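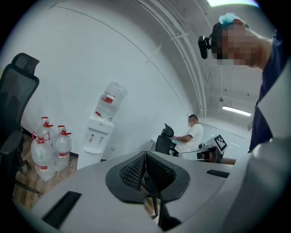

The water corner, and a few words about bottles

3 min read

If you have been up to the second floor since Tuesday you will know that the big bottles have finally been delivered, and if you haven't, please come up and have a drink, because there is plenty! Whitlock moved our delivery to the morning, so the bottles now tend to arrive before most of us have our coats off, and I would like to thank everyone who has been stepping around them so patiently while we work out where they should live.

For the moment they live on the floor beside the dispenser. I know some of you would rather see them in the supply closet (Delia Vlad has made a very good case for it, with a drawing), but the closet is at the other end of the hall and a full bottle is no small thing to carry. Delia and I walked it together last week, taking turns, and we were both glad to put it down. So by the wall they stay, at least through July, and we will look at it again when the Borkier people have moved downstairs and freed up that nice deep shelf.

A few things I have been asked about more than once. The red tap is hot and the blue-gray one is cold. Please hold your cup close under the hot one and go slowly, especially with those tall thin mugs that everybody seems to have gotten for the holidays. If you take the last of the water, please change the bottle, or come and find someone who will. Wipe the neck first with a clean paper towel, bend your knees, and don't be shy about asking for a second pair of hands. I ask every single time and have never once been turned down.

Empties go by the back stairs with the caps left on. We get a 2 dollar credit for each one that goes back, and over the past year that came to almost 240 dollars, which paid for the good tea and most of the cookies at the spring lunch. I was quite surprised when I added it up, and I did it again to be sure.

Chairs, while I am on the subject of that corner: they do roll over there by themselves, or so it seems, and they end up right where a person wants to stand with a cup. If you borrow one for a chat, please roll it back to a desk afterward. The plank floor marks easily, too, so lift the bottles where you can and try not to drag them.

Refilwe Kekana is keeping the delivery list from now on and would like to hear by Tuesday if your team expects visitors, so that she can order extra. Her desk is the one nearest the Matby room, with the ferns.

We use cookies to remember your newsletter settings. Accept | Manage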